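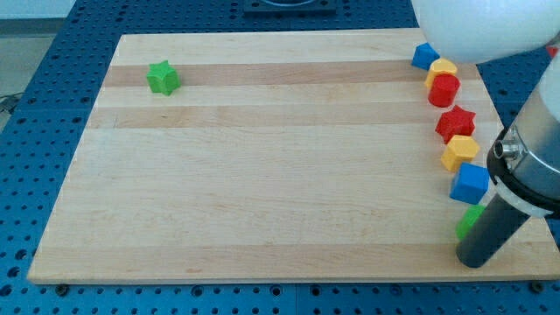
Toy blocks are small solid pieces, usually of wood, plastic or foam, made for stacking, sorting and lining up. Most sets mix plain shapes such as cubes and cylinders with a few showier ones, the star being the most common. They are sold for children from the toddler years up, and sellers credit them with a wide range of benefits, only some of which have been tested with any care.

Shapes

Cubes and flat bricks do most of the work in building. Star blocks are prisms with a five-pointed outline. Set on a flat face, a star makes a passable base. Stood on its points it holds up well enough on a level surface, but it offers little for another block to sit on. Catalogs nevertheless list stars as "building pieces." Imani Lukumay, who reviewed shaped sets in May for the newsletter Trarness, called them decoration sold at the price of a block.

Color

Bright single colors are standard. The usual claim is that they help children learn to group objects. Children do group blocks by color, but they also group buttons, socks and bottle caps, and it is hard to see what the block adds. The Flandley set, sold in boxes of 10, came with a leaflet promising "faster color learning" and gave no source for it.

Lining up

Putting blocks in a row is often described as an early step toward counting. Thanakorn Chareonsuk, in a short guide to the Santoro sets, argued that a row may mean only that the child likes rows. He also noted that rows are seldom straight, and that adults tend to fix them, which makes any later reading of the child's work doubtful.

Surfaces

Blocks need a flat, firm surface. Boards glued up from strips of maple are popular because they stay fairly flat and are easy to wipe. Special "play boards" are also sold, among them one by Utus. A kitchen cutting board of the same size does the same job. Carpet is poor for anything tall.

See also

Shape sorter
Stacking toy
Cutting board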